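From: Rostam Abbasi
To: cell-upkeep list
Subject: Re: [cell-upkeep] Two-arm cell drifting after a rebuild, where do I start?

Hello all, and hello Orkdale folk in particular,

I meant to write back the same evening and then the week ran away with me, as it does in March. I've left your message in below so that people joining the list can follow along, and I've answered underneath in my usual rambling way. Do skip to the bits you need!

> We have taken over a small two-arm cell and rebuilt it from the
> floor up. Both arms sit on one rail at the front. In the morning
> they pick nicely, and by the afternoon the right one is landing
> 2 mm off to one side. We have redone the zero three times.
> Is it the motors? The supplier (Navarrete) says to send the arm
> back, but that would leave us with half a cell for weeks.
> Also, what do you all use as a test job? Ours is a foam block and
> I don't think it is telling us much.
> Thanks, the Orkdale bench

First of all, please don't send the arm back yet. I have been looking after our cell at Brimau for a good while now, and the number of times I've blamed a motor and then found a bolt is embarrassing. A motor on its way out usually gives you other signs: a grumble when it holds a load, or a joint that sags a little when you stop it halfway. A steady creep to one side over a day sounds to me much more like something at the foot of the arm.

So I would begin with the base plate. Ours are bolted straight to the slotted aluminium rail, and the nuts in those slots can feel beautifully tight while sitting a touch crooked. Slacken all of them, slide the plate back and forth a little, push it square against a straight edge, and tighten the corners in turn, a bit at a time. Then run the arm through 100 slow moves with nothing in the gripper and go round the bolts once more. Mine nearly always take another nip. While you're down there, run an old toothbrush along the rail. The slots collect all sorts of grit and I'm as guilty as anyone of leaving it.

Next, cables. I know, I know, everybody says cables. But a cable that has been tied too short will pull on the wrist, and only at the far end of the reach, so you can zero the arm perfectly well and still be off where it matters. We leave a generous loop at the elbow and another above the wrist camera, and I move each joint by hand (power off, please) to both ends of its travel before I trust it. The Jomik clips we bought were very smart and far too stiff — I went back to soft ties within a fortnight.

As for the test job, I'd put the foam block away. It forgives everything. I use real hand tools, and I've written out the order I go through, which you're welcome to pinch:

1. Left arm alone, gripper empty. Touch the four corners of the tray at low speed, and note which corner is worst.

2. Left arm alone, on the screwdrivers. They go side by side in a shallow yellow tray, handles to the back. It's a tight row, so a gripper that comes down a hair off will catch the neighbour and tell you so straight away. Keep the right arm over the middle of the floor with its own tools held point down, so both arms are powered and carrying their weight on the rail.

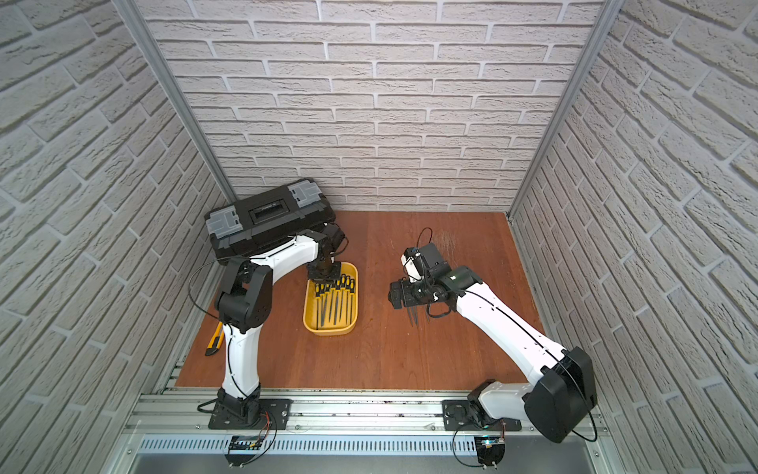 3. Swap over. Same tray, same row, right arm doing the picking. If the error follows the arm, look at its base plate and its zero. If the error stays with the tray, your floor board has shifted, and you can leave both arms alone.

4. Leave it running. I do 300 picks before lunch and 200 after, and write down the offset at the end of each lot in a paper notebook that lives on the shelf. Yours goes off in the afternoon, so the second lot is the one I'd love to see.

One more thing on step 3. Our floor is a plain wooden board, and wood does move about with the weather. I put two small pencil ticks where the board meets the side walls and glance at them on a Saturday when I do the weekly wipe down. If yours is wood too, it would be worth doing before you touch the zero a fourth time.

Do write back with the numbers, even if they're messy. And if the base plate turns out to be innocent, tell me what the elbow feels like with the power off and a hand under the forearm, and we'll go on from there. I have a spare set of rail nuts I can post to you if yours have gone soft in the thread.

All the best to everyone on the bench,
Rostam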